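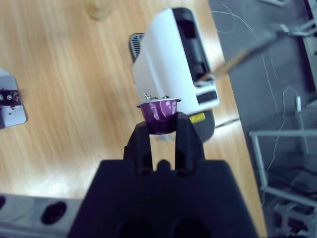

Do I need to know anything about coffee to take part?
Knowing very little is preferred. We have plenty of people who can taste apricot, and they have been wrong about sales for 2 years.

Tarnura is looking for 20 ordinary drinkers for a home tasting panel in Drinmont this October. You will get 100 unmarked capsules, a score sheet and a pen that works. Drink up to three cups a day, at home, in whatever you normally wear. Score each one before you talk it over with your spouse.

You should be over 18, own a capsule machine and be able to tell "bitter" from "burnt" most mornings. Milk is fine. Sugar is fine. Syrup is between you and Gilberto Quintero, who runs the panel and has views.

Please don't apply if you are pregnant, have been told to cut back on caffeine, or work for Clavoretti or Chambi. We do check, after last time.

Pay is $20 a week plus whatever capsules you have left — the ones people leave tend to be the ones we should have left too. Used capsules come back to us in the bag provided, rinsed.

To apply, write to Deisy Marulanda by September 12, 2026 and describe the worst cup of coffee you ever finished. Keep it under 3000 characters. She reads them all, usually over tea.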